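4.2 Repair and reuse of desktop machines in the Skála households

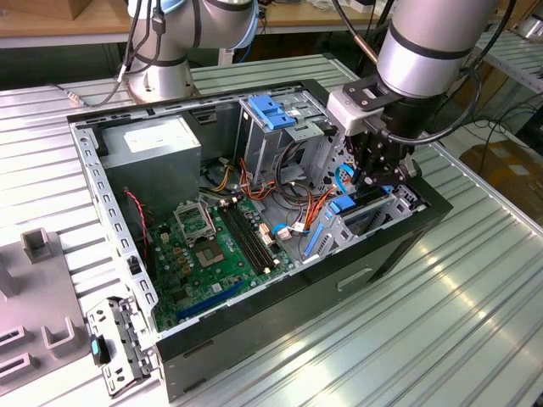

Figure 2. Desktop tower with side panel off, power supply at upper left, CPU socket empty.

Of the 400 households that sent back the long form, 190 said they had at least one desktop computer they no longer used but had not thrown out. This was higher than we expected from the pilot in Plirnach. Laptops and phones were hoarded too but those are covered in 4.3.

Why do people keep them. Three answers came up again and again in the open question: files still on the drive, the price paid, and not knowing where to take it. The files answer was strongest among people over sixty. Younger respondents mostly wrote something like "will sell it one day." Few had a price in mind. Coding of the open answers was done by Hudec and Krajčí separately, disagreements settled by talking it over; see the appendix for the code list.

Storage places, in order of mention: cellar, under a desk, hall closet, a parent's house. The last one is interesting and we did not ask about it directly. A machine moved to a parent's house tends to vanish from the count, as neither home thinks of it as theirs. We suspect undercounting here. No good fix with the present form.

Parts are a separate matter. A tower is easy to open and the bigger pieces come out with a screwdriver, so a stored desktop often isn't whole. Respondents reported taking out memory first, then the drive, then the graphics card. Processors less often, though Figure 2 shows a board with nothing in the socket. For anyone trying to estimate the resale value of stored machines this matters a lot. A case with a power supply and a board in it weighs nearly the same as a complete computer and looks the same in a closet, and the form simply asked "do you have one." Earlier surveys of this type have the same hole in them.

We tried to get at completeness through follow-up interviews. Pramanik did the ones in town, Jireš the villages to the north. People were asked to remember what had been taken out and who took it. Memory was poor. Several said "my nephew did something with it." One woman was sure the machine was complete and it turned out, when she opened the side, that the drive bay was empty; she thought it may of been the repair shop, years back. We have kept all such cases in the data but flagged them.

Disposal routes. The town collection yard takes electronics free of charge, open from 2 in the afternoon, which rules it out for anyone on the day shift unless they go on their way home. Tredoreck, the second-hand dealer on the main road, accepts working machines only and pays very little. The yard log lists 1,565 items for the year, all electronics together, with no split between desktops and anything else. We asked for a split. The log is a paper book and the category column was mostly left blank after June, so the split can't be rebuilt.

Distance to the yard had less effect than assumed. Households on the same street differed more from each other than streets did. What did matter was having a car, and having someone in the house willing to wipe a drive. Where both were present, machines left the home much sooner. Where only the car was present they went to a relative.

Repair was rare. Most respondents who had considered it gave up at the diagnosis stage, either because the shop wanted a fee just to look or because the fault was described to them in words they did not follow. Ziółkowski has argued in an earlier working paper that a plain one-page fault report would change this. Our interviews lean the same way but the numbers are too thin to say much, and the shops themselves were not surveyed.

A note on wording. The form used "desktop computer" throughout. Some people read this as including the monitor, some not, and a few ticked yes for a monitor on its own. Those caught at the interview stage were corrected. The rest stay in the count, and the Purnorine re-run of the survey should use a drawing beside the question insted of the bare term. The same goes for "no longer used," which one household took to mean unplugged and another took to mean not switched on this month.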